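Copy Trading Looks Easy Until You Read the Fee Page

Gunhild Kárason opened her first copy trading account in February, after a coworker showed her his phone at lunch. 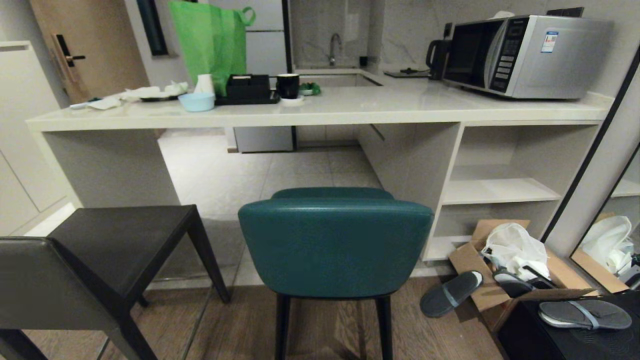 What you are paying for

Copy trading links your account to someone else's. When they buy, you buy, in proportion to what you put in. Diretport, the service Kárason chose, lists its traders by past return and takes a cut of any profit. The spread on each trade is extra - and a busy trader can make a lot of trades.

Her first pick was up for two months, then gave it all back in four days. She closed the account with a small loss, most of it costs.

Reading the rankings

Manju Pandey spent years on a currency desk before she started teaching evening classes for small investors. She tells students to skip the return column and look at the largest drop first. On Fernum and Penach that number sits on a second tab. Kravchuk prints it beside the trader's name.

She also checks how long the record runs. A good quarter says very little, and traders who blow up tend to vanish from the list, so the ones left look better than the group ever did.

Kárason still trades, in a practice account for now. She keeps her losing trades in a notebook and goes over them on Sundays.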